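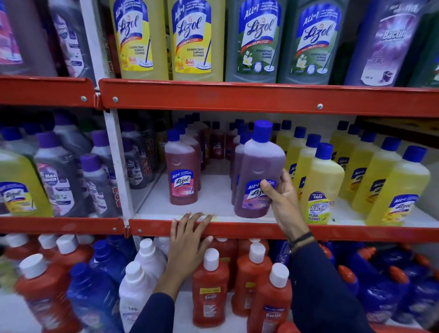
3 min read

Re: [shopfloor-auto] Can anything restock a shelf yet?

Replying below the quoted part. I've trimmed it a bit.

> We run a small group of shops under the Odel name and I have been asked to
> look at shelf work for next year's budget. Two suppliers have been in
> touch. Ostix say their arm can face up and refill household aisles
> overnight. Collado only offer a trolley that follows staff about. The
> Ostix demo was very smooth, but it was all cereal boxes. Our worst aisle
> is cleaning products. Has anyone had a machine working on bottles, in a
> shop that was open, with the stock as it really sits? And are we anywhere
> near the same thing for chores at home, or is that still talk?

We had an Ostix arm on trial until April, so I can answer the first part from experience and the second part only as an opinion.

Short answer: it can do some of it, slowly, with somebody nearby. I would not put it in a budget as a replacement for night staff.

Cereal boxes are the easy case. They are square, they stand up straight and they don't mind being pushed. The cleaning aisle is much harder. Look at the shelf in the picture. The purple Lizol being picked up has more purple ones behind it, and the yellow ones next to it have a Bactin floor cleaner in among them, also yellow. A person sees the odd one out and moves it. Our arm went by colour and cap shape first and label second, so it would happily have left it there. We could make it check every label, but then it took twice as long.

The other trouble is the rail. Where the shelf has a raised front edge you can't slide a bottle straight out. It has to go up a little and then forward, with the shelf above leaving not much room for a gripper. People put one hand on the rail to steady themselves and lift with the other, without thinking about it. The arm we had was a single arm. It had nothing to steady itself with except its own base, and on our floor the base moved.

Our figures, for what they are worth. We gave it 300 bottles to put out over the trial, all from opened cartons. It placed 200 of them correctly without help. Another 22 went over, either the one it was holding or the one next to it. The rest were stopped by the person watching, mostly for a wrong position or a label facing the back. No bottle burst, but we had put mats down. Its best run was 20 in a row, on a wide shelf with only one product.

Things I would ask Ostix before signing:

Will they run the demo on your shelves, with your stock, part full?
What does it do with a bottle that is already in the wrong place?
Who cleans up, and who pays, when one goes over?
Does it need the aisle closed? Ours did.

The Collado trolley I have only seen at a trade show. It doesn't pick anything up, so it has fewer ways to go wrong. If most of your staff time goes on walking to the stockroom and back, it may save you more than the arm would. Time that before you spend anything.

On chores at home, I think it is further off than shops. A shop shelf at least goes back to the same plan every night. The cupboard under my sink has no plan. Perkex have a video of a machine wiping a worktop and putting the spray away, and it looks good, but the worktop is clear and there is one spray. I would like to see it find the right bottle at the back of a full cupboard.

I can send our trial notes off list if you want them. They include the shelf heights and the gripper settings we ended up with.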